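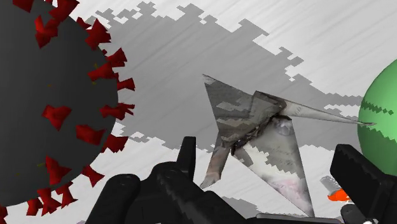 By Brijesh Gautam, product pages, Van Loon
Updated in March

Jandard tabletop simulation package

Jandard is our software package for teams who want to plan a robot cell before they spend money on one. You get a simulated room, one arm with a two-finger gripper, a round table and a library of small objects to pick up. It runs on an ordinary workstation with a good graphics card.

Many customers ask us first about the arm. We advise them to begin with the objects. A bowl has a rim and forgives a small mistake in the approach. A folded paper crane is a different matter, with thin points on several sides, and a spiked ball gives the fingers very little flat area. If your real parts look more like the crane than the bowl, please keep some budget for special fingertips.

What you pay

The single licence costs 2,534 euros per year and covers one workstation. Each extra workstation is 584 euros. Support by e-mail is included, and we answer between 9 am and 4 pm. Schools and colleges may ask for a separate quotation.
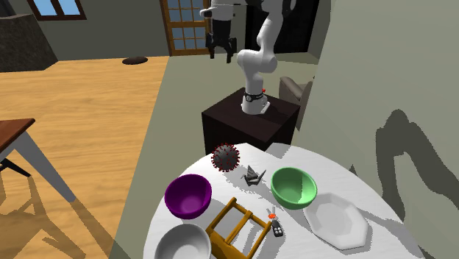
The licence does not include a real arm, a gripper or a safety assessment. When you make your plan, put these on separate lines – the safety work is the one which buyers most often forget. You should also reserve time for a person who will set up the tasks. Effie Halliday, who leads our Galness office, recommends 16 working days for a first project, and a new team should not plan less.

Before you order

Please check that your workstation has 4 free processor cores for Jandard alone. Shadows can be set to a lower quality if the machine is slow, but their edges then become jagged, and this may matter if you train with camera pictures. Own objects can be imported as mesh files. Very fine surfaces should be simplified first.

Orders are handled from Plirham. Send us the number of workstations and a short list of the parts you want to handle, and we will reply with a written offer. The offer is valid for one month. Payment is by invoice, and the licence key is sent on the same day as the payment arrives.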